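The Tray

Zohreh Talebi had worked at the Escobar Street office for seventeen years, and on her last afternoon she left her desk the way she had always kept it, except for the top drawer. She told Soudabeh she had run out of time for the top drawer.

Soudabeh stayed after five to do it. She was getting the desk on Monday's schedule or the one after, depending on when Mr. Lengyel signed the form, and she wanted to know what was in there. She pulled the drawer all the way out and turned it over on the blotter.

It was mostly clips. There were also rubber bands, a bus pass from Lakska, a key with no tag, and a birthday card that everyone had signed and no one had handed over. The card was for a man named Saeed Kermani. Soudabeh had never met him. She had heard the name twice, both times when the copier jammed.

She threw away the rubber bands, which had gone hard. She set the key by the phone. Then she started pushing the clips into a pile with the side of her hand.

"You need a tray for those," said Ottó Lengyel from the door. He had his coat on.

"I have a tray."

"Zohreh had one for years and never put a thing in it. She said if she filled it she'd have to get another one."

He went home. Soudabeh heard the elevator stop at two and go on down. 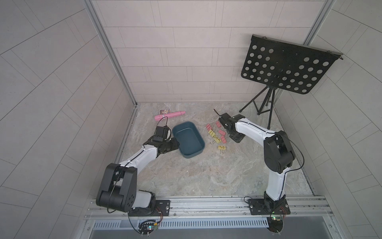

The teal tray, still empty, and the clips.

She called Zohreh at about seven. It rang a long time.

"Did you find the card?" Zohreh said.

"It's here. Why didn't you give it to him?"

"He left the day before. He got the job in Tostatitz and they wanted him right away. I thought he would come back for his mug, and then I'd give it to him."

"Did he come back?"

"No. I washed the mug and used it."

Soudabeh opened the card again. Zohreh had written her part in the lower corner, very small, and had started the last word over. It said she hoped he would have a good year and that the office would be quiet without him. She must have known he was going when she wrote it.

"Do you want me to mail it to you?" Soudabeh said.

"What would I do with it? Put it back in the drawer."

"It's my drawer now."

"Then put it where you like."

They talked a little about the pension office and the bad parking there. After they hung up, Soudabeh slid the drawer back in and laid the card flat on the bottom, with the key on top of it. She left the clips for the morning, turned off the lamp, and went to find her shoes.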